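WORK DESIGN AND AUTOMATION
Unit 5: Table clearing and waste sorting in staff canteens
Instructor: Gert Van der Merwe
Handout revised 10 Jun 2020

5.1 Scope

This unit covers the partial automation of clearing work: removing bottles, paper and leftover food from tables and placing them in the correct waste stream. The site used throughout is the Galus canteen, which serves two office buildings and a print shop. The equipment was supplied by Wundard and the sorting software by Prututell. Cost questions are left to Unit 6.

Clearing is usually listed in job descriptions as one duty. For analysis it must be split into elements, and each element assigned to a person, a machine, or both.

5.2 Task elements

Locate item. Find each object on the surface, including small ones such as bottle caps.
Identify item. Decide what it is and which waste stream it belongs to.
Grasp and lift. Pick the item up without crushing, spilling or spreading it.
Place. Release it into the bin.
Wipe. Clean the surface.
Report. Note damaged furniture, full bins, lost property.

At Galus the first four elements are shared between the arm and an attendant. The last two remain with the attendant alone. Before the change, one person did all six, in whatever order suited the table.

5.3 Properties of the load

Objects in this work differ mainly in stiffness and in how well their edges can be detected. A capped bottle holds its shape and has a predictable diameter. Transparent plastic is harder to detect than a printed label, and white paper on a white surface has low contrast. Baked goods deform or break under a grip force that would be correct for a bottle. Crumpled tissue has no fixed shape, and one grasp may lift several pieces or none.

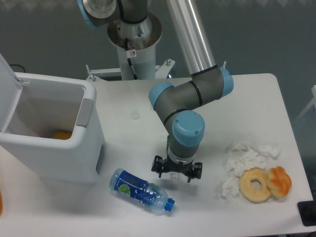
Why does the attendant still handle part of the waste if the arm can reach the whole table?
Reach is only one condition. The assignment of an item also depends on grasp reliability, on the cost of an error and on the time available before the table is needed again. Where a failed grasp leaves crumbs or torn paper, the correction takes longer than manual removal would have taken, and the item is assigned to the attendant.

5.4 Allocation rule

The site uses a simple rule. If the identification score for an item falls below the threshold, the arm skips it and the item appears in the attendant's queue. The queue is shown on a wall display near the serving line. The threshold is set by the shift lead and may be changed only between meal periods.

Raising the threshold reduces sorting errors and increases the queue. Lowering it does the reverse. Students should note that this single setting determines how much manual work exists on a given shift, and that it was first set by the supplier during installation. The attendants were not consulted until August, when the queue had already become the main source of complaints.

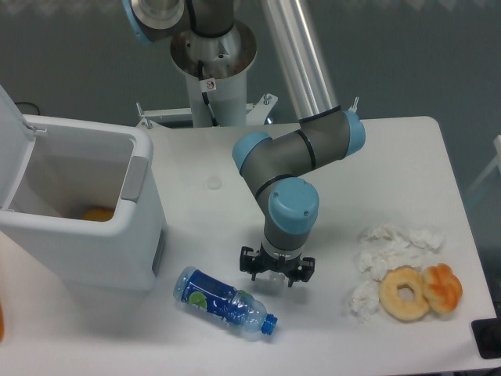
A second effect of the rule concerns the kind of work left over. Items that are easy to identify and grasp are also the items that attendants clear quickly and with little attention. When these are removed from the manual share, the remainder is made up of awkward items: wet paper, broken food, mixed waste. Output per hour, measured in items, drops even when effort is unchanged. Any performance figure carried over from the manual period is therefore invalid and should be withdrawn.

At Galus the old target was 500 items per shift. It stayed on the rota sheet for 41 days after the arm went into service.

5.5 Changes in the attendant's job

Walking. Fewer trips between tables and bins. Trips are now triggered by the queue.
Posture. Less reaching across tables. More standing at the display.
Pacing. Formerly set by the attendant. Now set in part by the arm's cycle, with waits of up to 60 seconds before a table is released.
Skill. Clearing needed no formal training. Resetting the arm after a stop requires a short course and a signature.
Contact. Attendants report fewer conversations with diners.
Responsibility. Sorting errors are recorded by stream and not by origin, so an error made by the arm is charged to the shift.

The last entry was raised by Azevedo, the contract cleaning firm that employs the attendants. The log format has since been amended to carry a source field.
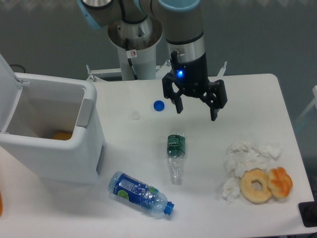
Figure 5.3. Gripper open over the table, with bottles, loose caps, tissues and pastries.

5.6 Stops and recovery

A stop occurs when the arm detects unexpected contact, loses an item in transit, or receives a manual command. The recovery sequence is as follows.

Press the hold button and wait for the status change on the display.
Check that the gripper is free of material.
Remove by hand any item lying outside its expected position.
Confirm the table on the display.
Release the hold.

Only staff who have signed the training record may carry out the sequence. On shifts with one trained attendant, a stop during that person's break leaves the table out of use. The staffing plan had not allowed for this, and breaks were being postponed informally.

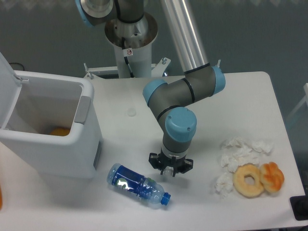

Postponed breaks do not appear in the stop log. They were found by comparing door records with the rota, and the finding led to a second trained attendant on the midday shift. Students preparing a site study should identify at least one such indirect source before relying on machine logs alone.

5.7 Terms

Allocation: the assignment of a task element to a person or machine.
Residual work: manual work left after allocation.
Queue: items passed from the machine to a person.
Threshold: the score below which an item is passed on.

5.8 Preparation for the seminar

Choose a routine task at a workplace you know and divide it into elements as in 5.2. State which elements could be automated and describe the residual work. Indicate who would set the equivalent of the threshold, and what information that person would have. Two pages, typed.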